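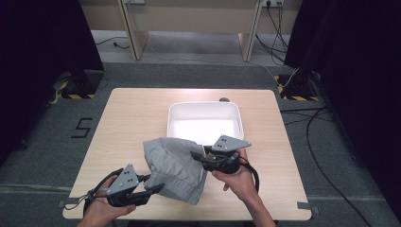 I bought the Primell bin in August to sort out the clothes that pile up between the dryer and the drawers. It is an open-topped rectangle in plain white plastic with no lid, no label slot and no wheels. I have 2 of them now. For scale, mine sits at the back of a light wood table with a gray ribbed-hem knit in front of it, and there is still table left to fold on.

Folding into it works best if you lay the knit flat, bring the sleeves in and roll from the neck down. T-shirts can stand on edge. Heavy sweaters go in flat or they push the sides out a little - not enough to matter on a shelf, but two bins side by side will rub.

**Good**

- Wipes clean with a damp cloth
- Smooth inside, so knits don't snag
- Light enough to carry full in one hand

**Not so good**

- Slides on a bare wood surface
- Shows scuffs along the bottom
- No handles, only a small lip

Faith Rashidi lent me her Chege fabric bin to compare. It has proper handles and looks nicer in a closet, but it sags when half full and picks up lint. For the folding table I prefer the Primell. For a high shelf I would get the Chege.

Four stars. I'd buy a third if they made it in gray.

Aurelia Bucur, Wovermont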